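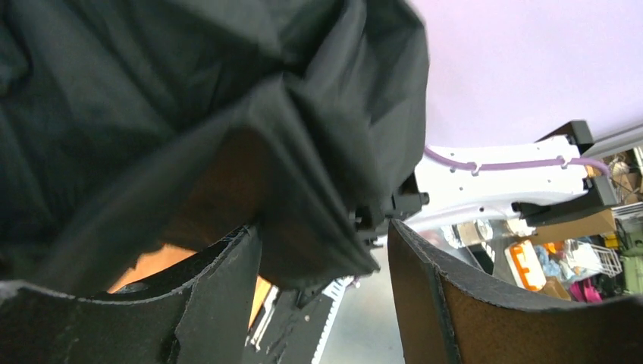 Progress report to the Deltari Fund
Project: Handling rules for shared robot workcells
Prepared by the Tisholm bench team, 12 Dec 2018

Summary

The second draft of the handling rules is complete and has been in daily use at the Tisholm bench since the start of the quarter. It has 24 rules, down from 31 in the first draft. Most of the cuts were duplicates between the setup section and the shutdown section.

Work this period was on folding items, with a compact umbrella as the main test object. It combines cloth, thin ribs and a sliding shaft, and the first draft had no rules for an object that changes shape while held. We logged 119 trials. Operators stopped 8 of them under the new stop rule, and each stop has a written entry.
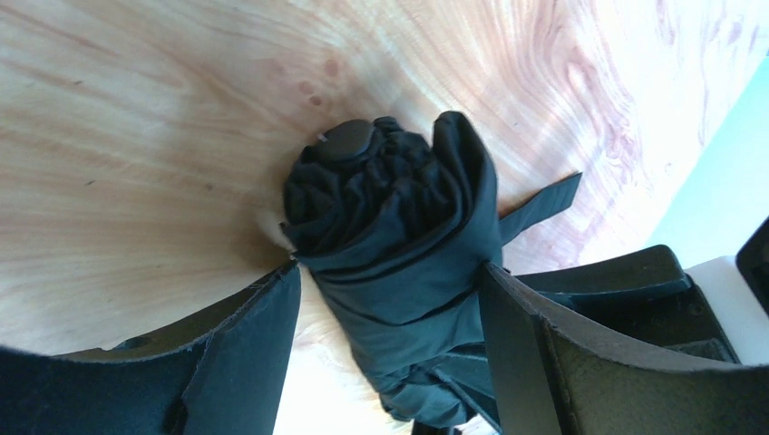 Does the stop rule apply when only one arm is in use?
The stop rule covers any powered arm, alone or paired. The operator keeps one hand free for the stop button from power-on to power-off.

Changes to the rules

Rule 6 now sets grip force by the weakest part of the object. For an umbrella that means the ribs, even if the fingers are meant to close on the shaft. Rule 9 asks for a slow first opening before any trial at working speed. Rule 14 says straps and loose cloth must be kept away from finger joints and cable clips. 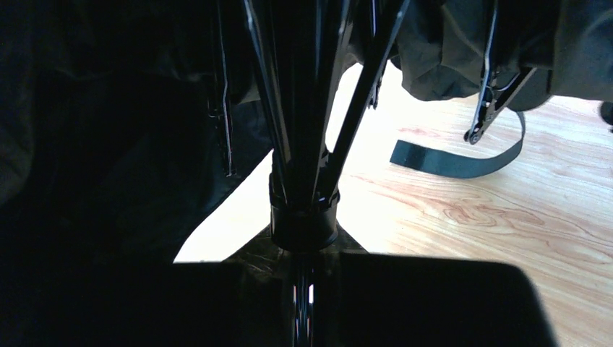 Rule 14 took the most time to write. Our first wording asked operators to secure all loose material, which can't be done with a canopy that is partly open. The current wording gives a clearance to hold and says what to do when it is lost: stop, open the fingers by hand control, and clear the cloth before restarting.

Dauda reviewed the draft and asked for a separate rule on handing an object from one arm to the other. We agree, and it will be rule 25.
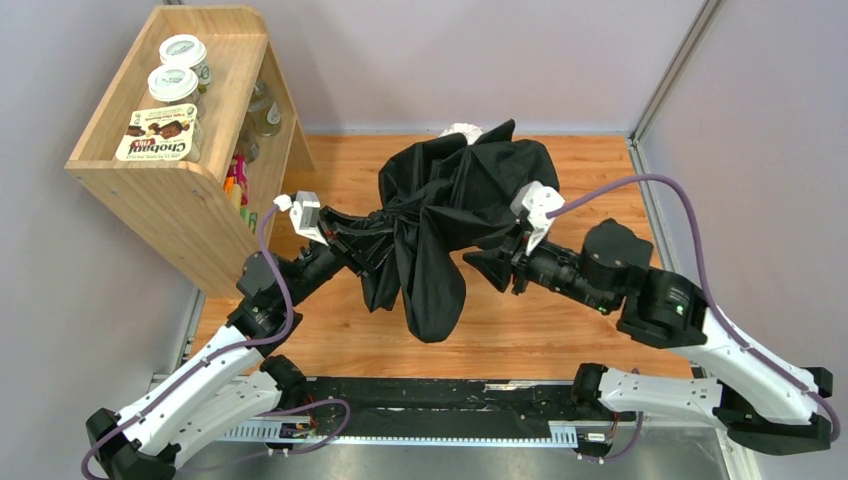 Who decides when a damaged object is taken out of use?
The operator on shift decides, and the decision stands until the end of that shift. The bench lead then either retires the object or signs it back in.

Budget and next steps

Spending is within plan. Replacement finger pads cost more than expected, and we have moved money from travel to cover them. The trial log template will go to Ellelora for use at their own bench, and the third draft is due in April.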